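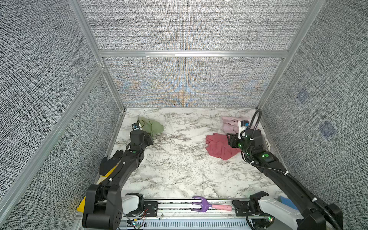 Rhona Tickell
Second-year student, Local History and Landscape

The Forkine Apple in Ploltden: A Project Report

Jan 6, 2018

Where the idea came from

I grew up eating Forkines without knowing they had a name. My grandmother called them "the hard ones" and kept them in a drawer in the back bedroom, wrapped in whatever newspaper had come into the house that week, and we weren't allowed near them until after Christmas. When our tutor asked us to choose a subject within walking distance of home and write it up over the winter, I had a very grand plan to do something on the turnpike roads, and then I opened that drawer looking for an extra blanket and the smell came up at me, and that was the end of the turnpikes.

The Forkine is a late cooking apple, green with a dull brownish flush on the side that gets the sun, rather flat in shape and with a short stalk. It is grown, as far as I have been able to find out, in Ploltden and in the farms along Masura Lane, and I haven't found it in any nursery list I was able to borrow. I don't want to claim that it's unique. It may well be a better-known apple that came here under its own name and lost it, and I'll say more on that later. What I wanted to know was simpler: where the trees are, who still uses the fruit, and what people in the town remember about it.

How I went about it

I did three things, all rather slowly. First I walked. Ploltden isn't a large place, but it is a place of long back gardens with high walls, and you can go past an old apple tree every day of your life without seeing it. October was the month for this, when the fruit was still on and the leaves were coming off, and I went up and down every lane I could with a notebook and a pair of my father's boots. When I saw a likely tree I knocked on the door and asked. I was given a great deal of tea.

Second, I wrote a short questionnaire and left copies at the library, the surgery and on the counter at Malhotra, which is the bakery at the bottom of the hill. I had 40 of them back by the closing date, and I was very touched by the trouble people had taken. The form only asked whether they knew the apple, what they called it and what they did with it, but several people carried on over the back of the sheet and one had pinned in a recipe for chutney written on a gas bill.

Third, I looked at paper. The parish papers have a run of rent books for the Masura Lane farms, and there is a box of shop accounts that the library has never properly sorted. I also had the tithe map out for an entire afternoon, which is a lovely thing to look at even when it isn't telling you what you want to know.

The trees

I found 11 trees that I am happy to call Forkines. Most of them stand in what used to be one orchard behind the chapel, which was divided into gardens when the terrace was built, so that neighbours who hardly know each other have trees in a straight row running through their fences. I found this out by standing on a compost heap (with permission!) and noticing that a tree in one garden lined up with the clothes post in the next, and that the clothes post had once been a tree as well.

The rest are scattered along Masura Lane. The biggest leans over the road by the old dairy, and drops its fruit on to the tarmac, where cars go over it. It was loaded this autumn. The people who live there now came from a city and had assumed the apples were no good, as they'd tried one in September and it was like biting a door. I took the liberty of telling them about the drawer.

I had some worry over how to be sure of a tree. The fruit varies a good deal with how much light it gets, and one I had put down as certain had to come off my list when I cut the apple open and found the core was quite the wrong shape. In the end I took a known fruit from my grandmother's tree and carried it with me in my coat pocket, and compared each one with it cut side to cut side. The core of a Forkine is small and set low, and the flesh has a greenish line just under the skin. It goes brown more slowly than a Bramley, though I only compared them on our kitchen windowsill and wouldn't want that taken too far.

What people call it

This turned out to be the part I enjoyed most. Only the older people, on the whole, wrote "Forkine" on the form. Others had "Christmas greens", "drawer apples", "chapel apples" and, in one family, simply "Uncles", for reasons they could no longer supply. I had expected the name to be spelt in one way and it certainly isn't. The shop accounts have it with a c and with an e at the end and without, sometimes on the same page, and the clerk who kept the rent books seems to have written down whatever he heard.

The earliest mention I could find is in one of those rent books, where a tenant is excused part of his rent in return for "Forkin trees sett by the lane". There's no date on the leaf itself, and the leaves on each side of it have been put back out of order by some past hand, so I have to leave it as "old" and hope that somebody with more skill than I have will look at the paper. I did think for a week that Forkine must be a surname. I went through the registers for it and found nothing whatever, and I have put my notes from that week in the appendix in case they save the next person the bother.

Keeping and cooking

Everybody agreed that the apple must be kept. Picked in October it is sour and woolly, and by the new year it has gone yellowish and a little greasy to the touch, and cooks down to a stiff, sharp pulp that holds its shape on a spoon. The methods varied from house to house. Newspaper was the favourite, then straw, and a gentleman on the hill swore by old egg trays under the stairs. The one rule that came up over and over was that you don't let them touch.

I set up two small trials of my own, one in our garage and one in the back bedroom drawer. The garage apples shrivelled less but a mouse got in among them, so the comparison isn't a fair one, and I have reported it mainly so as not to waste the mouse. The drawer apples were still sound when I wrote this. They had scented all the spare pillowcases, which my grandmother says is the other reason for doing it.

As to cooking, the usual thing is a plain pie with no spice in it at all. People were quite firm about this. One lady wrote "NO CINNAMON" in capitals and underlined it with two lines. The other local use is a baked pudding with suet and the sliced apple laid in rings, which used to be sold by the slab on market days. Malhotra have made it again for the past two winters, from fruit their customers bring in carrier bags, and give a slab back in exchange for each bag. I thought this a very good arrangement and went home with more pudding than I had strictly needed for research.

What I would do differently

I should have started in the spring. Blossom would have let me find the trees in the gardens I couldn't see into, and I would have had a chance to ask about grafting wood at the proper time. I also wish I had put a space on the questionnaire for people to say where they grew up. Several of those who had never heard of the apple may simply have moved here, and I can't now tell them from people who have lived here all along and never noticed it.

The question of whether the Forkine is a variety of its own I have had to leave alone. Leaves can be sent away for testing in early summer, and I would like to send some from the chapel row and some from the lane, partly to see whether the two groups are even the same as each other. I have a suspicion that they aren't – the lane fruit is flatter, and my grandmother says it has always been the worse keeper. She has the chapel kind, so I have noted that she may be biased.

In the meantime I've drawn up a plan of the trees, with the owners' agreement, and a copy is to go in the library with the questionnaires. If you have a tree in Ploltden or near it with hard green fruit that you've never known what to do with, I would be so pleased to hear from you, and I will bring my own knife.

3 comments

lanesider
We had one of these by our back gate and my dad took it out for the garage. He called it a Forkin, no e. Lovely to read this. The suet pudding was always eaten cold at our house, with cheese.

pippin_and_co
Have you looked at the school log books? Ours has children being kept off for apple picking year after year, and sometimes it gives the farm. Might help with your lane trees.

hilltop reader
I'm afraid I do put cinnamon in.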